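**Memthorpe lab holds a bake-off, and a stick is in the running**

Three companies sent their best grippers to the Memthorpe test lab in October. Sebastian Oprea, who runs the bench, added a fourth entry: a plain rod with a blunt tip and no moving parts. The priciest of the others lists at $3,465. The rod was $40, and Oprea feels he overpaid.

Each tool goes on the same arm and gets 500 tries at moving small colored blocks around a board. The grippers may pick blocks up. The rod has to shove them, like a diner who has lost interest in the peas. 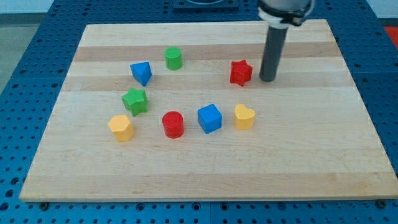

How is a tool scored if it can't lift anything?

By where the block ends up. A try counts when the piece stops inside its target, however it traveled, and time is logged separately.

On the first day the rod missed 129 tries, which put it second. Jadwiga Wieczorek, whose firm Skaltasel makes the gripper now in third, called the result "interesting" — twice — and asked whether the later rounds would involve stacking.

They will. Oprea expects the rod to do badly there and has entered it anyway. The stacking round starts Saturday at 9 a.m., with the Pistau gripper, the current leader, going first. Visitors are welcome but are asked not to cheer for the stick.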